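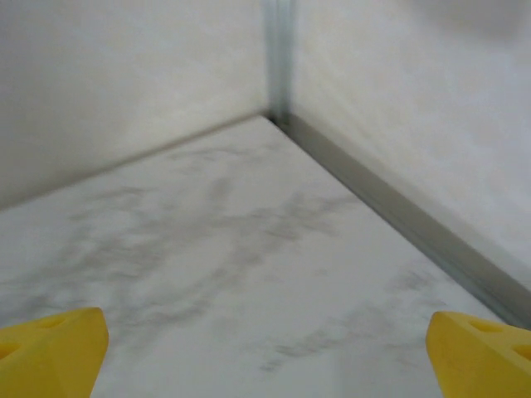
View from the gripper, pointed at the back corner of the booth

moss_kettle
Went to the Vundent open day in March and I'm still grinning! Best stop for me was the two-arm table. You could stand right up at the rail and watch the grippers work over this fake marble top. The arms and purple cables look like a lot in person, but they move so gently. I stayed until 11 and missed the Biredon talk completely.

torque_nut
I was there too and liked it, but a wine glass rack is a pretty soft test. Vakum had suction heads at the other end of the hall doing real boxes, 400 an hour according to the sign. That's what I'd call useful.

moss_kettle
Boxes are flat! Look at the shape of this thing.

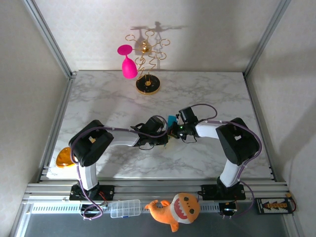 Both arms at the table, magenta glass on the gold rack

plumbob438
Oh, that rack. All those curly hooks would drive me nuts by hand. Is the glass silicone?

moss_kettle
Yep, silicone. And there's a little teal thing between the grippers, I never asked what it was.

torque_nut
Silicone is cheating a bit. Do it with real crystal and I'll clap.

plumbob438
Disagree, soft stuff is harder to grip because it squishes. My kid only wanted to talk about the orange plush with the teeth, by the way. We had 6 people in our group and he told every one of them.

moss_kettle
Ha, good taste. Anybody get the Sjögren handout? They ran out before I got there and I'd love a scan.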